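### 3.2 Returned parcels

Returns were logged at the Hemska depot in April, over three weeks. We kept 47 parcels, all from the Wovik mail-order list. Eight had no return slip – those were left out of the cost table but kept for the box reuse count (see Section 4).

Sorting was by reason given: wrong size, late, damaged, changed mind. Many buyers ticked two reasons. We took the first one ticked, which is crude but the slip dosen't rank them.

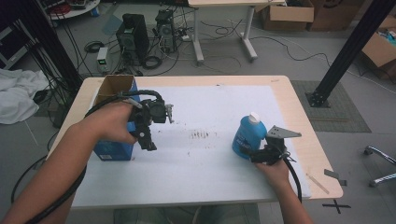
Figure 3. Open cardboard box on a paper-covered table.

Late delivery was the most common reason, ahead of wrong size. Not what the Omis survey found. Their buyers were mostly in town, ours mostly rural, so the gap may just be distance. Nine parcels came back in a different box than the one sent out – no way to tell why from the slips alone.

Damage was rare. Depot staff judged it by eye and two people did not always agree on on what counts as a crushed corner. Treat that row of the table with care.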